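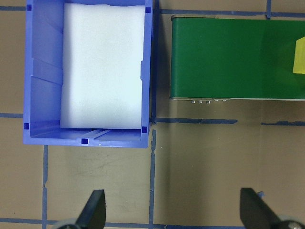 A foam pad in a blue storage bin.

Kilian Grabner was swimming before breakfast when his sister rang the pool's front desk. Their mother had had a stroke. By noon he was in Bainbridge, sat in a corridor with wet hair and one sock.

That was February. He hasn't swum for fun since - he swims for money now. Sponsored lengths, every morning at six, for the rehab unit that taught her to hold a cup again.

The target was 100 miles. He passed it in spring and kept going. 829 people have put their names down so far, most of them strangers, a few from as far off as Duvwood.

"I thought my aunts would chip in and that'd be it," he says. Then the bakery put a jar out. Then the school. One card came with $156 in it and no signature, he still has the envelope.

The running total is $2,927. Small next to the big charity drives, he knows. It goes on a second set of parallel bars and more evening sessions, becuase the waiting list is long and families work days.

His mother comes to watch when she can. Walks in from the car on a stick, complains about the chlorine. Her speech is slow but it's coming. She did the whole of a birthday toast last month, start to finish - Kilian had to leave the room.

Next up is the lake, more than two miles across. He hates cold water. Entry forms are at the pool desk untill the end of the month.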